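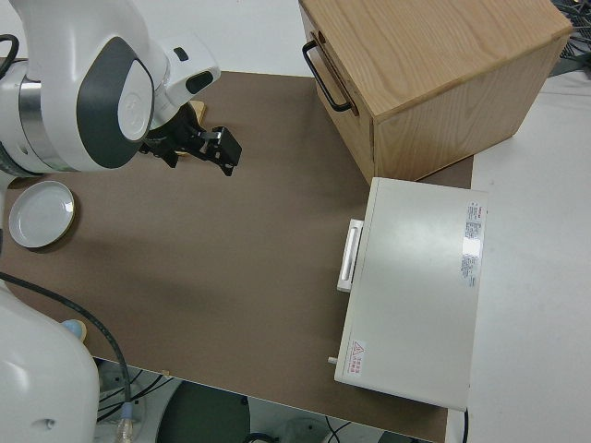
Chapter 9
Rivers That Wander

Pour a little water on a patch of bare dirt and watch where it goes. It almost never takes the straight path! It slides off to one side, slips around a pebble, doubles back, and before long you have a tiny river with bends of its own. Big rivers do the same thing, only slower, and this chapter is about why.

Our main example will be the Nyaga, a muddy lowland river that travels 273 miles from the hills above Winon to the sea. A crow could make the same trip in far less distance. The river spends all those extra miles looping across its flat valley, and every loop is on the move. Farmers near the town of Flundolano still plow a field that was on the opposite bank when their grandparents owned it (you can imagine the arguments over fences).

The secret is in the speed of the water. On the outside of a bend the current runs fast and cuts into the bank. On the inside it runs slowly and drops its sand and silt, building up a gentle beach called a point bar. So the outer bank backs away, the inner bank grows out to follow it, and the bend gets wider year after year. Sometimes two bends creep so close together that a flood breaks through the narrow neck of land between them. The river takes the shortcut, and the old loop is left behind as a curved pond, or oxbow lake. I think these are some of the loveliest things on any map.

Kamran Ranjbar mapped the oxbows near Flundolano on foot, most of them in December when the reeds were low, and we will use his field notes in Section 9.2 to work out which lakes are oldest.

Words to know
meander, cut bank, point bar, floodplain, oxbow lake, sediment

Before you read
Find a map of a river near your home. Trace it with a piece of string, then pull the string straight and measure it. Keep your measurement handy, because you will need it in Section 9.1.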